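1/ Been meaning to write up the house rules for our little arm bench at Livgate. People keep asking how we get repeatable results out of hobby-grade kit, so get comfy, it's a thread 🧵

2/ Rule one: draw the workspace on the surface. In pen. Where everyone can see it! We had a lovely digital boundary in the config file for ages and not one of us looked at it. A line on the table gets looked at.

3/ Add tick marks along the sides too. If my notes say "cube by the bottom line, right of middle", you can put it back there next time without ringing me up. 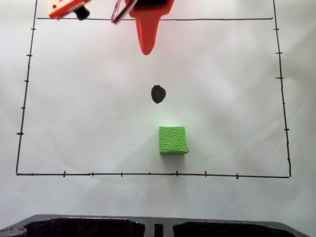

*Green cube inside the lines, tray outside them.*

4/ And yes, the lines wobble. I drew them freehand and I'm at peace with it. What matters is that the same wobbly line stays put for the whole batch. Redraw it halfway through and you've got two batches, so label them as two.

5/ Our standard batch is 100 attempts per setup. We used to do 20 and get terribly excited about the numbers, then do another 20 and get terribly sad. If you only have time for 20, fine, but write "20" next to the percentage. Please. I beg.

6/ Every attempt gets logged, including the embarrassing ones. The Bruncombe lot shared their sheet with us in April and it had a "didn't count" column with 40 rows in it. They're good people and they've deleted the column now 😅

7/ What counts as a miss gets written down BEFORE you start. Ours:

- object ends up over the line: miss
- dropped on the tray rim: miss
- someone nudged the table: void, and say who nudged it

8/ On to hands, the rule I get grumpy about. Hands stay out of the rectangle while the arm is powered. "It's only small" is what I said too, and then it closed on my thumbnail. Power off, reach in, tidy up, hands out, power on. Adds a few seconds and I still have a thumbnail.

9/ Cables! Before each batch, run the arm slowly through its full reach and watch the servo lead the whole way. You're looking for anything that snags, pulls tight or dangles near the fingers. Mind the slack as well, a loop can wander a surprisingly long way.

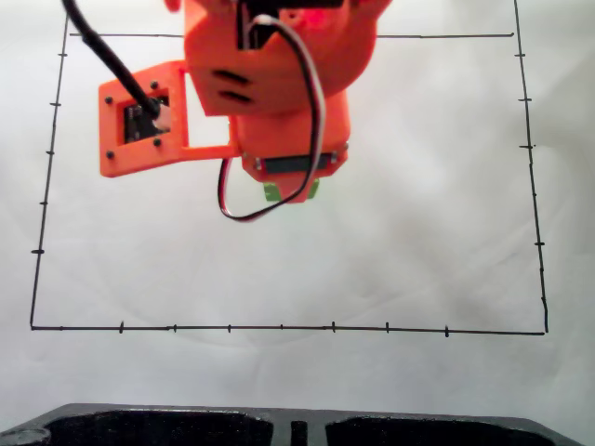
## The paperwork bit (sorry)

10/ One page per setup, kept with the arm. Ours has the fingers fitted, the objects used, the surface, the lighting and the date the lines were drawn. If you swap the fingers, it's a new page. Different colour, same shape? Still a new page, the camera may well care even if you don't.

11/ We keep ours in Gelta, our home-made logging thing, named after nothing at all. A paper notebook works just as well. The Văn project ran on one for some 245 sessions and theirs is tidier than mine.

12/ Still arguing about creases in the backing sheet. I say smooth it before every batch, half the bench says leave it alone so it stays the same throughout. If you've tested this properly, my replies are open and I'd love to see your log (all of it, mind).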